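4 任务集与难度分析

4.1 任务的选取

本节讨论的任务分为两组。第一组是家庭杂务，包括叠毛巾、收餐具、擦拭台面、整理书桌等；第二组来自小型车间和办公场所，包括零件分拣、线缆收束、外设清洁与归位。两组任务都满足两个条件：成年人不经训练即可完成；完成与否可以由不了解实验目的的第三方通过检查最终状态来判定。第二个条件排除了不少日常活动，例如“把房间弄得舒服一些”，虽然这类说法在用户访谈中出现得很频繁。

任务清单的初稿由Griet Hendriks整理，来源是Van Rooij维修车间的工作日志和Bematent办公楼的保洁记录。初稿共有123项。去掉需要爬高、接触强电或使用腐蚀性清洁剂的条目以后，保留107项。每一项都写成一句祈使句，并附一段终止状态的说明。说明中不规定动作顺序，也不规定用哪只手。这样做的代价是不同操作者的做法差别很大，同一任务的示范之间难以逐帧对齐；好处是示范更接近实际劳动，不至于变成为机器设计的体操。

我们没有按物体类别划分任务。早期的一版清单曾按“硬物”“软物”“线状物”分类，但在标注时很快遇到困难：一副带线耳机既有硬壳又有软线，一只装了电池的布套究竟算软物还是硬物，两名标注者的意见不一致。最后的做法是给每项任务打上若干独立的属性标签，包括是否需要双手协同、是否存在可变形部件、是否有遮挡、是否允许重试。一项任务可以同时带有全部四个标签，也可以一个都不带。

4.2 人工示范与机器执行

人工示范在普通桌面上录制，视角固定在头部。操作者只读到任务的那一句祈使句和终止状态说明，没有演练。机器执行部分使用Drukenico双臂平台，控制策略由Pistine软件栈加载，末端为两指平行夹爪。机器方面的试验总数为1,000次，按任务属性分配，带有可变形部件标签的任务占比较高，我们认为现有方法的差距主要在这里。

评判分两级。第一级是终止状态是否达到；第二级是过程中有没有出现不可接受的事件，例如物体跌落、线缆被拉断、工作面被划伤。一次试验只有两级都通过才记为成功。Wim Coppens负责判定规则的编写，他没有参与策略训练。对第二级的要求在内部有过争论。一种意见认为，既然清单中的多数物品并不贵重，轻微的磕碰可以忽略；另一种意见认为，用户不会接受一台每周摔坏一只杯子的机器。我们采用了后一种标准，因此本文报告的结果会比只看终止状态的工作显得保守。

超时的处理也需要说明。人在做杂务时经常停顿，或者中途放下手里的东西去拿别的。若以人工用时的固定倍数作为上限，停顿多的任务就会给机器留下过宽的余地。我们改为对每项任务单独设定上限，由标注者看过示范后填写，填写时不知道机器的表现。上限一经填写便不再修改，即使后来发现个别任务定得偏紧。

试验之间的复位由人工完成。复位的要求是恢复任务说明中的初始条件，不要求物体回到同一位置。线缆类物品在复位时直接放到桌上，不作整理，所以每次的形状都不相同。我们最初尝试过用模板固定线缆的初始走向，结果策略在模板附近表现良好，离开模板便失去作用，这部分数据没有计入。

4.3 哪些杂务已经可以交给机器

刚性物体的搬运与归位问题不大。把杯子放回架上、把螺钉倒进对应的料盒、把书推齐，这些任务在光照正常、物体不重叠的条件下，机器完成得稳定，虽然比人慢。慢本身在家庭场景中并不是严重缺陷，夜间无人时慢慢收拾一张桌子是可以接受的。在车间里情况不同，工位被占用就意味着后面的人要等。Van Rooij车间的班组对此态度明确：凡是卡在流程中间的工序，他们不愿意换成更慢的做法；收工以后的清理则可以试。

擦拭一类的任务介于两者之间。大面积平面的擦拭，路径可以事先规划，力的控制也不复杂。一旦平面上放着别的东西，任务的性质就变了。操作者需要决定是绕开还是挪开，挪开之后还要放回去；如果被挪的东西连着线，挪动的范围又受线长限制。人对这些约束几乎不加思考，在示范记录中很少看到犹豫。机器的失败则多集中在此处，常见的形式是擦拭动作本身执行正确，但带动了旁边的线缆，随后把线另一端的物体拖离原位。

衣物与毛巾的折叠近年来进展较快，我们的试验也反映了这一点。展平的方形毛巾基本可以交给机器。从一堆揉成团的织物里取出一件并展开，仍然不可靠，失败多半发生在最初的抓取，夹爪一次带起两层或两件。

4.4 双手、软物与线缆同时出现的情形

最困难的一组任务同时带有双手协同、可变形部件和遮挡三个标签。这类任务在办公桌面上并不少见，外设周围的操作即属此类。图2取自桌面外设类的人工示范，两只手各握一件深色软质物，键盘的一部分被遮住，几根黑色线缆分布在板面和板边。
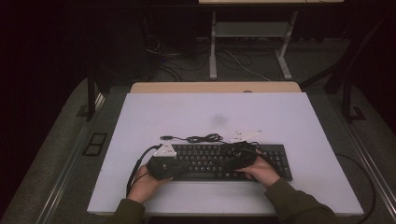
图2 桌面外设类任务的人工示范，头部视角。双手各持一件深色软质物，位于黑色全尺寸键盘处。

从感知的角度看，这类画面有三处麻烦。其一，软质物与键盘都是黑色，轮廓在接触处难以分开，基于颜色的分割会把二者并成一块。其二，线缆很细，绕成一小团之后，哪一段通向哪个物体，从单一视角并不总能判断。其三，手本身就是最大的遮挡物，手指弯曲包住的部分恰恰是决定抓握是否牢固的部分。深色软质物上的白色三角形标签在画面中对比强烈，分割网络往往先找到标签，再错误地把标签的边界当作物体的边界。我们在标注规范中要求把标签与所附物体标为同一实例，在此之后这种错误有所减少，但没有消除。

从操作的角度看，主要问题是两只手的职责会变化。在这一组示范的录像中，一只手常常只起固定作用，另一只手移动；过一会儿两者互换，中间没有明显的分界。目前的双臂策略大多隐含地假定角色固定，或者在切换时要求两臂都回到某个中间姿态。这样的切换在刚性物体上可行，在软物上则常常导致先前整理好的形状散开。Drukenico平台的腕部力传感器能够测到线缆绷紧，但策略没有学会据此退让，通常是继续拉，直到触发安全停机。

把夹爪换成多指手能否解决问题，我们没有足够的数据。1月做过一次小规模的替换试验，抓取成功的情形增多，而放下时的错误也增多，软质物容易挂在指间。样本太小，不列入结果表。

综合各组的表现，对“机器是否已经能做杂务”这一问题，我们的回答取决于任务的属性标签。不带可变形部件标签的家庭任务，在允许慢速的前提下可以开始试用。带有该标签而不需双手协同的任务，需要有人在场。三个标签齐备的任务，现阶段仍应由人完成，自动化的投入放在改造工作环境上可能更合算，例如改用无线外设，或把线缆固定在桌下。Bematent办公楼已按这一思路调整了部分工位，其效果不在本文的评估范围之内。各属性组的分项结果和失败类型的定义见第5节。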